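Casual Kitchenware Attendants – two positions
Valdovinos Catering Services, Cornora Campus

Valdovinos Catering Services invites applications for two casual positions in the wash-up and table-setting area of the Cornora staff dining room. The dining room seats 80 people and serves morning tea and lunch on weekdays during term.

Duties
The successful applicants will clear and wipe down tables, wash and rack mugs and cups, return dry items to the shelves, and set out drinkware and straws ahead of each service. Attendants also record chipped or stained items in the breakages book and assist with the stocktake at the end of each month.

Hours and conditions
Shifts begin at 7 am. Each attendant will be rostered for about 17 hours a week, with additional hours offered during the January conference period. An apron and gloves are supplied. Applicants must provide their own closed, non-slip footwear.

Selection criteria
Applicants must be able to stand for extended periods and follow written hygiene procedures. A current food handling certificate is desirable – training will be arranged for those who do not hold one. Previous experience in a commercial kitchen is not required.

How to apply
A résumé and a cover letter of no more than one page should be addressed to Mirsad Angelovski, Catering Manager. Enquiries about the duties may be directed to Krum Dimitrov, Wash-up Supervisor. Applications close on Sunday, December 8, 2024.

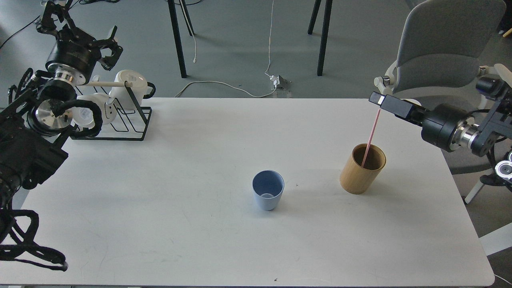 Cups on a white table, with mugs in the dish rack.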